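Separation of Household Food Waste at the Point of Preparation: A Small-Scale Study in Shared Student Housing

Baoshan Xie and Tineke Van Hecke
Final report, submitted 3 Jan 2024

1. Introduction

Food waste makes up a large share of the mass of household garbage and an even larger share of its water content. Wet waste is expensive to haul, gives off odor in storage, and lowers the value of any paper or cardboard it touches. Most collection programs therefore ask residents to separate it. Whether residents do so depends on the rules, on the fee structure, and on the layout of the kitchen. This report is concerned only with the last of these.

The question was narrow. Does the distance between the cutting surface and the food waste container affect how much food waste ends up in the general trash? Previous coursework on the same housing block (the Trukden building) looked at signs and printed instructions and found little effect from either. We left the signs in place and did not change them.

2. Setting

The Trukden building has 37 apartments, each with its own kitchen. The kitchens are of two layouts. In layout A the counter runs along one wall and the floor space below it is taken up by cabinets, so containers stand at the end of the run. In layout B there is open floor directly in front of the counter. Residents sort into two streams, general and food. Paper and glass are taken to a shared room on the ground floor and were not included.

Collection is done by Vakura on a fixed schedule. Vakura accepts food waste in thin clear bags only, and rejects a bag if foreign material is visible through the plastic. Rejected bags are left behind and must be re-sorted by the resident. This rule matters for the results, as several residents reported that they stopped using the food stream after one rejection.

3. Method

3.1 Recruitment. Sixteen apartments agreed to take part. Participation was unpaid. Residents were told that the study was about kitchen waste, and were not told that container distance was the variable of interest.

3.2 Container positions. Two positions were used. In the near position the food container was placed within one step of the cutting surface. In the far position it was placed at least three steps away. Each apartment spent the first half of the study in one position and the second half in the other. The starting position was assigned by drawing lots. The general trash can stayed where the resident normally kept it.

3.3 Weighing. Bags were weighed on a hanging scale borrowed from the department. The scale was checked against a reference mass before each session. Bags from the general stream were opened on a plastic sheet, and any food material was removed and weighed separately. In total 214 bags were handled. Liquids were not measured. Coffee grounds were counted as food, paper filters were not.

3.4 Categories. Food material was divided into preparation waste (peelings, stems, cores, trimmings) and plate waste (cooked leftovers, bread, spoiled items). Raw vegetable pieces were assigned to preparation waste unless they carried sauce or oil. The division was made by eye by both authors, and cases of disagreement were entered as mixed.

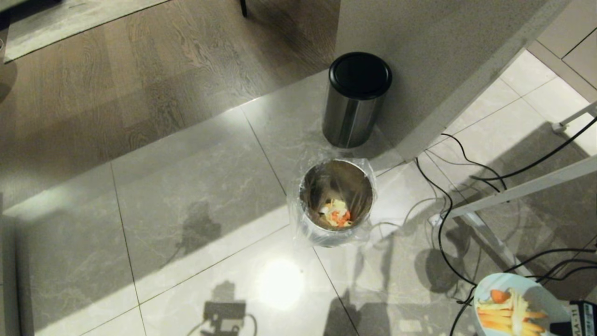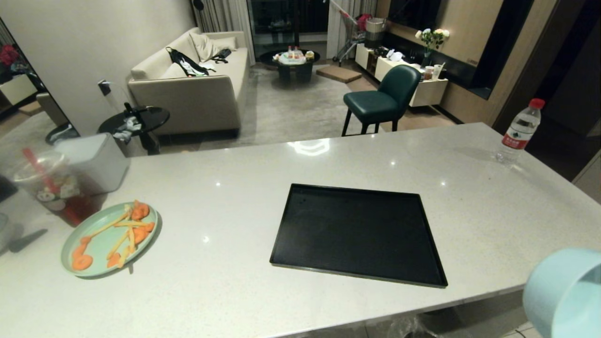 Figure 1. Top: metal bins on the kitchen floor, the smaller one lined with a clear bag and holding vegetable scraps. Bottom: carrot pieces and pale yellow vegetable strips on a plate beside a black tray.

3.5 Interviews. A short interview was held with one resident per apartment at the end of the second half. The questions covered cooking frequency, odor, bag changes, and any contact with Vakura. Notes were taken by hand and typed up the same evening.

4. Results

4.1 Preparation waste. In the near position, less preparation waste was found in the general stream than in the far position. The direction of the difference was the same in all but 2 apartments. Both exceptions were households that rarely cooked, where the quantities were close to the resolution of the scale.

4.2 Plate waste. No clear difference was found. Interview notes suggest that plates are scraped close to the sink or the general trash, whichever the resident passes first, and that the cutting surface plays no part in this. The distance we varied was therefore the wrong distance for plate waste. A repeat of the study should measure from the sink as well.

4.3 Layout. Layout A kitchens had more food in the general stream than layout B kitchens in both positions. The sample is too small to separate layout from household size, as the larger apartments are nearly all layout A.

4.4 Bag changes. Residents changed the food bag more often in the near position. Odor was the reason most often given. One resident moved the container onto the balcony for part of the near period and told us only at the interview. Data from that apartment were kept in the table but left out of the averages.

5. Sources of error

The hanging scale drifted slightly when the storage room was cold. A correction was applied to the affected sessions using the reference mass. Moisture loss between disposal and weighing was not corrected. It probably reduces the measured mass in both streams, and more so in bags that stood open for longer.

The two halves of the study differed in cooking activity. Several residents were away for parts of the second half, and bags from those periods were light. The crossover design reduces this problem but does not remove it.

Residents knew that their bags would be opened. Some level of extra care in sorting should be assumed throughout.

6. Further work

The building manager, Hou, has agreed to a second round starting in May, with the sink distance added as a variable. A lidded container and an open container should also be compared, as lids were mentioned in the interviews as a nuisance during cooking. The weighing sheets are stored in the department's Javport folder under the course code, along with the interview notes with names removed.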